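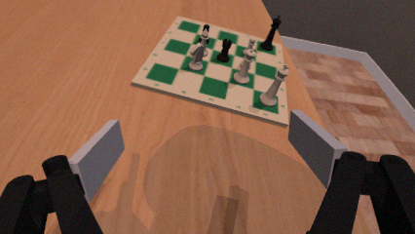
KARSKA, February

Do You Really Have to Touch Your Toes? A Skeptic's Guide to Stretching for Kids

Your gym teacher says to stretch before you run. So does your coach, and so does the cartoon on the wall of the locker room. Ask them why, and you will probably hear "so you don't get hurt." Is that true? I wanted to know, so I went looking. The answer is messier than the poster.

First, what is a stretch?

A muscle is made of long, thin fibers packed side by side. When you bend down to reach for your toes, the muscles along the backs of your legs get pulled longer. Let go and they return to their usual length. People like to say a muscle is a rubber band, but a rubber band doesn't have nerves. Your muscles do, and those nerves talk to your spinal cord and brain. A lot of that tight, tugging feeling is a message: far enough, please.

If you stretch most days for several weeks, you will probably reach farther. Many people think their muscles have grown longer. Maybe a little, but scientists who study this think a big part of the change is that your body gets used to the feeling and stops complaining so early.

Two kinds of stretching

A still stretch (grown-ups call it static) is one where you get into a position and stay there. Sitting on the floor and reaching for your feet is a still stretch.

A moving stretch (dynamic) is one where you keep going. Leg swings, arm circles, high knees and walking lunges all count.

They both have "stretch" in the name, and people mix them up all the time. It matters, though, when someone makes a claim about stretching. Always ask which kind they mean.

Does stretching stop you from getting hurt?

Many studies have tested still stretching before exercise. Put together, they don't show that it does much to prevent injuries overall. Some show a small effect on pulled muscles, and some show nothing. No stretch can protect you from tripping over a ball.

What about sore legs the next day? Stretching before or after seems to make very little difference there too. I was annoyed to learn this, having spent years stretching after every soccer game.

Warming up is another matter. A real warm-up gets your heart beating faster and your muscles warmer, and it often includes some balancing, jumping and landing. Warm-ups like that have better evidence behind them, especially in sports with lots of quick turns.

I asked Bình Nghiêm, who coaches the under-twelves at the Lobo running club, what her group does. "We jog, we skip, we do silly walks across the grass," she said. "I dropped the sitting-down part. They got cold and they started pulling up the grass." That is one coach and one group, so don't treat it as proof of anything.

Be careful with one good story

Duarte Henriques, also at Lobo, told me he stretched for twelve weeks and never got hurt once. Great! But would he have been hurt without stretching? We can't know. He might have been fine anyway.

To find out, you need a lot of people. Half of them stretch, half of them don't, and you decide who goes in which half by something like flipping a coin. Then you wait and compare. Even then, you can be fooled if the groups are small. Suppose there are 50 kids in one group and 54 in the other, and one group has a single extra sprained ankle. That could easily be luck.

So should you skip it?

Not always. If you do gymnastics, dance or martial arts, you need to get your body into big shapes, and stretching helps with that. Some people also just like how it feels, and that's a fine reason to do it. A short still stretch before a game is unlikely to do any harm. Holding one for a minute or more right before a race might make your muscles a tiny bit weaker for a while, so save the long ones for later.

A stretch should pull, but it shouldn't hurt. Don't bounce hard, and don't let a friend push you farther down — even if the friend says it's how the pros do it. If something does hurt, stop and tell an adult.

Try it yourself

Stand up and reach slowly for your toes. Notice where your fingertips get to. Now march in place with high knees until you are puffing a little, and reach again. Did you get farther? If you did, think about what could explain it. Were you warmer? Was it just your second try? Did you push harder because you wanted it to work?

Write down your answers before you ask anyone else for theirs.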